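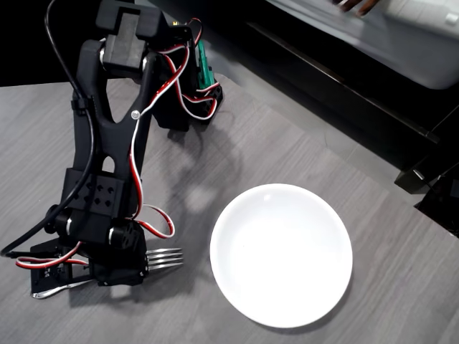 A small black arm with a fork in its gripper, beside an empty plate.

Call for participants: help us teach a robot arm to lay the table

We are looking for people who live or work near Mondby and can spare an afternoon with us in April. You don't need to know anything at all about robots – in fact we would be delighted to hear from those of you who have never been near one, as well as from anybody who has laid a great many tables in their time.

Our project is called Junska, and it asks a fairly simple question: does a robot learn a household job better from one person who shows it the same way every time, or from lots of people who each have their own way of doing things? In our first round, which we finished over the winter, we gathered 629 demonstrations of a fork being put down to the left of a plate, all of them given by members of our own group. The arm learned the job quite nicely as long as the plate stayed where it was used to finding it, and became rather lost when we moved the plate a hand's width towards the window. We suspect that we are all too alike in our habits, and that is where you come in.

You would sit at a table and guide the arm through picking up a fork and setting it down beside the plate, in whatever manner feels natural to you. We'll show you how first, and there is plenty of time to practise before we record anything. After that come three short sets of demonstrations with a break between each (there will be tea, and Farzana usually bakes), and then a few questions about how you found it. The whole visit takes one afternoon. We record the movements of the arm and pictures of the table top, so your hands may appear now and then, but we don't film faces and we store no names with the recordings.

You should be 18 or over, able to sit comfortably at a table, and able to read and speak everyday English. Left-handed people are especially welcome, as we had only one in the first round. If you wear glasses for close work, please bring them along.

We can pay your bus or train fare to the Rimuder building, and everyone who takes part receives a Yule gift voucher as a thank you. You are free to stop whenever you like, without giving a reason, and you will still get the voucher.

There are seven places left for the April sessions. To put your name down, or simply to ask a question, please ring the study desk on extension 3290 and ask for Farzana Pramanik, who arranges the visits. Questions about the research itself, or about what happens to the recordings, can go to Dumisani Fourie on the same extension.

Posted 17 March 2018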